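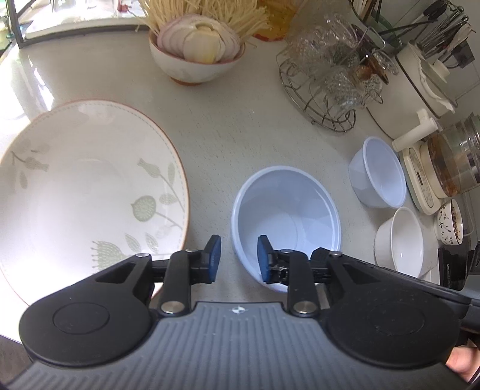
Skostwood Hand-Held Gripper Kit

Planning a kitchen data project? Start with the hardware you'll be carrying all day! The Skostwood kit is our favorite way to get a team collecting in real homes, and it keeps the first budget pleasantly small because there's no arm to buy until you're ready for one.

Each kit comes with:
2 hand-held grippers
8 spare finger pads
Charger, cables and hard case

Finger pads are the part you'll go through fastest, so put them on their own budget line. Bowl rims, plates and glass cups all ask for a slightly different touch – let people practice on plastic before they move on to the good china. A few plates will break anyway. Budget for those too!

How many kits do I need?

One kit covers one kitchen with two people taking turns. Camenzind, our planning sheet, works from 200 recorded tasks per kitchen and gives you kits, pads and storage for the whole project. It's free to download, and we love seeing how teams adapt it.

Adding an arm later

The finger assembly also fits the Cotier wrist mount, sold separately. Order the mount early if you can – lead time is 11 weeks, and the kits ship much sooner.

Service

Pads and linkage screws are stocked by Lullex. Repairs go through the same parts desk, open until 4 p.m. every day except Wednesday.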